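March 6, 2021

Went for my long Saturday walk after all, even though the sky looked like an old dishrag and I nearly talked myself back under the blanket with a second coffee. So glad I went! I took the Lorodport streetcar to the end of the line and walked up to Kneath Square, where I hadn't set foot since September (how is that possible?).

I always forget how big it is. You come out from between the buildings and suddenly there's all this pale paving and all that sky, and your shoulders just drop.
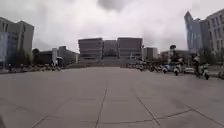 I had my new Temix walking shoes on, the ones I agonized over for two weeks, and I'm happy to report no blisters. They were 131 dollars and I am never telling my sister. I did my usual thing of trying to walk dead straight along one of the lines between the slabs, like a kid, and wandered off it every time I looked up at the clouds. They were so thick and gray - I kept waiting for the rain and checking that I'd packed the umbrella. I had. I also had a cheese sandwich, which I ate way too early.

What I really like up there is the ground, silly as that sounds. The big dark stripes crossing over the light slabs please me every time. They're a bit scuffed and worn in places now and I think I like them better for it. I keep wanting to make a quilt out of that pattern, light gray with wide charcoal bands, and tonight I even dug out the fabric bin to see what I've got. Not nearly enough charcoal, naturally. 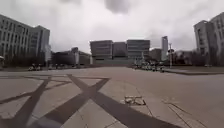
The stripes at Kneath Square, my someday quilt. Gray, gray and more gray!

Stopped at Nallent on the way home for bread and came out with bread, tulips and a jar of fig jam. The step counter says 3259 just for the square and back to the streetcar, so the jam is paid for. Feet up now. Tomorrow I need to call about the dryer and see whether the fabric place has charcoal cotton.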